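Section 6. Arm stops low over the table, or won't come back up

Read this before you clear the fault. Not after. Applies to the Pindura arm on the Vevow controller, table-clearing set-up, tray on the arm side. If yours is mounted overhead go to Section 9 instead, different stop points.

What you're dealing with: arm goes down for a pick or a place, the Z limit trips, controller shows fault 104 and holds. Motors are still powered. It looks off. It isn't.
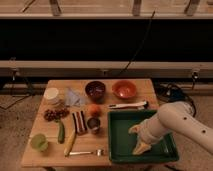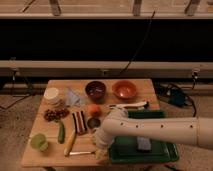 Arm low at the tray, then low by the tray's left side. Treat both positions as live.

Mererid Llewellyn wrote back on the first draft of this section: I'd put the stop button before anything else, in bold if you have to. I had a 104 in July, reached in to move a fork out of the way, and the arm finished its move with my hand under it. It only pinched, but the screen had said HOLD the whole time and I took that to mean safe. Hold is not stopped. Please say that.

So, saying it. **HOLD is not stopped.** Press the red button first, every time.

## 6.1 Making it safe

1. Press the red stop button. Push till it clicks.
2. Look at the controller. Must read STOP, not HOLD. If it still says HOLD, pull the plug at the wall and skip to 6.5.
3. Wait 6 seconds for the brakes to set. You may hear a clunk, you may not.
4. Keep hands off the gripper while you wait. Same for the space under the elbow.
5. Tell anyone else at the table. Out loud.

> **CAUTION** — Do not pull the arm up by the gripper. The fingers will take a side load once or twice and then the mount cracks. Lift at the forearm, two hands.

> **CAUTION** — Don't lean over the arm to get at stuff on the far side. Walk around.

## 6.2 Getting the arm up

1. Stop button stays in.
2. One hand under the forearm. Take the weight before you do anything else.
3. Other hand on the brake release at the base. Squeeze and hold.
4. Raise it slowly until the fingers are well above the tray rim. If the fingers are inside the tray go straight up first, then sideways. Going sideways first drags the tray with it.
5. Let go of the brake release. Then let go of the arm. In that order!
6. Clear whatever was under the gripper.

Note: if something is in the fingers, leave it there untill 6.3. Opening the gripper by hand strips the little gear.

## 6.3 Clearing the fault

1. Twist the stop button out. Screen goes back to HOLD.
2. Hands away from the table.
3. Menu > Faults > 104 > Save log. Save it BEFORE you clear, clearing wipes it.
4. Clear. Screen reads READY.
5. Gripper > Open, if it was holding something. Let the item drop, don't catch it.
6. Run Home at slow speed, one hand on the stop button the whole way.

If 104 comes back during Home, stop. Don't clear it a second time. Go to 6.4.

## 6.4 Why it keeps tripping

Usual causes, most common first:

- **Tray has moved.** The arm goes where the tray was, and the fingers meet the rim. Put the tray back on its marks and run Teach Tray again. Nudging it by eye is not enough.
- **Table height wrong.** Somebody swapped the table or the feet sank into the carpet. Run Touch Off at all four corners.
- **Flat items.** Cutlery lies so low that the arm has to come almost to the surface for it. Raise pick height one step in the item list and try again.
- **Soft items.** Bags and cloth can bunch up under the fingers and read as a hard contact. Take them off the pick list if they keep doing it.
- **Bad limit setting.** Factory value is 3000. If yours reads anything else, someone has been in there. Put it back. Raising it stops the fault and does not stop the arm hitting the table.
- **Cable pulled.** Check slack behind the base with the arm fully out, power off. A tight cable gives a false 104, or sometimes a 189 right after it.

> **NOTE** — 189 alone is a joint encoder fault and has its own page (Section 11). 189 right after 104 is nearly always the cable. Fix that first.

## 6.5 When to call it in

Call if any of these:

- Controller won't leave HOLD with the button pressed
- Arm sinks on its own with the brakes set
- 104 comes back right after a clean Touch Off
- Anyone was touched by the arm, even if they're fine

Leave it unplugged, arm resting on a foam block, tag on the plug. Send the saved log to Pledari support, attention Emrys Sayce, with the controller serial and the tray position numbers from the teach screen. If you had to pull the plug there won't be a log — write down the time and what the arm was doing, best you can remember.

Don't run it again until you've had an answer back in writing.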